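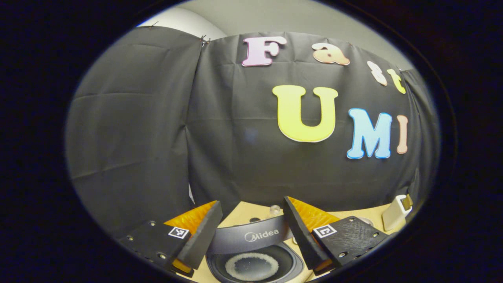
Rice cooker, open, and the orange pads. Tuesday afternoon.

Tuesday

Spent most of today on the gripper, which I had promised myself would be a twenty-minute job before tea. I have stopped writing such promises on the whiteboard, where other people can see them.

Started with the screws in the mounting plates. The left plate was fine. The right one had a screw I could turn with a fingernail, and I suspect it has been like that since we came back from Grilholm. All of last week I blamed the software for the right finger closing a hair late. I've been rude about the software in two separate emails. I shall not be sending a third to put it straight.

Nipped everything up, put a dab of threadlocker on the loose one, and wrote it in the Akolau book under "found and cured", a column that has been short of entries lately.

Then the pads. They're the orange ridged sort and I am fond of them, but the ridges fill up with starch. You don't notice until the fingers start sticking to things they are meant to let go of. Warm water, old toothbrush, no soap, then leave them alone to dry, which is the hard part. I went off and answered post. The spare pair came from Skatilitz in a box big enough for a pair of boots, and I'm keeping them back until these split.

Wiped both square markers while I was there. A thumbprint on one of those is enough to put the tracking off, and the thumb is nearly always mine. Checked that neither was lifting at the corners. The one on the right had the start of a curl in January and I pressed it down with the back of a spoon, and it has behaved ever since. Not a method I would write up.

Opened and closed the fingers 40 times and watched the gap. It came back to the same place each time, near enough that I couldn't argue with it. The counter in the log now stands at 528 since the last proper strip-down, and the handbook wants one at 3000, so by that reckoning I can relax until well after I've lost the handbook.

The backdrop still wants ironing. It has kept every fold it had in the packet, and the two pieces are not even the same black. The clips are holding. I like the letters, though. "Fast UMI" in pink and yellow and blue gives the bench the look of an infants' classroom, and the word "Fast" looks down on me while I clean between ridges with a toothbrush.

The Midea has rice stuck round the inside of the pot. I was going to soak it and then the phone went. It can have a night in the sink.

Battery said 58 per cent when I packed up, so it's on charge.

Tomorrow: new toothbrush, iron the cloth (will not happen), ring Kao about the longer screws. Also find out who has been using my good hex key to stir tea.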